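Belholm High's girls volleyball team is headed to the regional tournament in June, and the whole school is buzzing about it. The Belholm Herons wrapped up league play with a five-set win over Sedov, and the gym was loud from the first serve to the last.

Senior setter Poppy Bunting led the way all spring, finishing with 600 assists. Outside hitter Rosalie Lanz, a junior, added 152 kills and played nearly every point of the Sedov match. The team dropped the first 2 sets that night before taking the next three, the last one 15-12.

"I looked down the bench after the second set and they were still laughing and cheering each other on," said head coach Kheri Mutiso. "I didn't have much of a speech. I told them to serve deep and keep talking, and off they went."
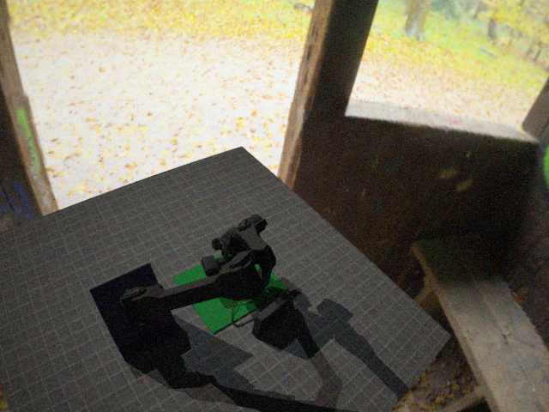
The Herons return seven players from last year's squad, which lost in the opening round to Strömberg. Most of them spent the winter in the open gym sessions run by assistant coach Derek Dawber, who played club volleyball in college and still jumps into drills when a side is short. The work shows most on defense - long rallies that used to end in the net now tend to go Belholm's way.

Freshman libero Noletti, called up from junior varsity midway through the season, has been a wonderful surprise. She had never played the position before this year and came up with three big digs in the final set against Sedov.

"She gets to everything," said Bunting. "I just have to be ready for the pass."

The regional opener will be played at home, with first serve at 6:30 p.m. Doors open at 5:45 p.m. Students get in free with a school ID, and the pep band will be there too. Fans are asked to wear blue.

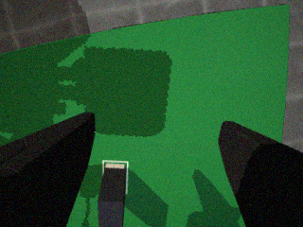

Athletic director Declan Whiteley said a student bus will run to the second-round match if the Herons advance. Sign-up sheets will be in the main office the morning after the opener. Families who want seats together should come early, as the home bleachers filled up well before warmups for the Sedov match.

Media contact: Declan Whiteley, Athletic Office, Belholm High School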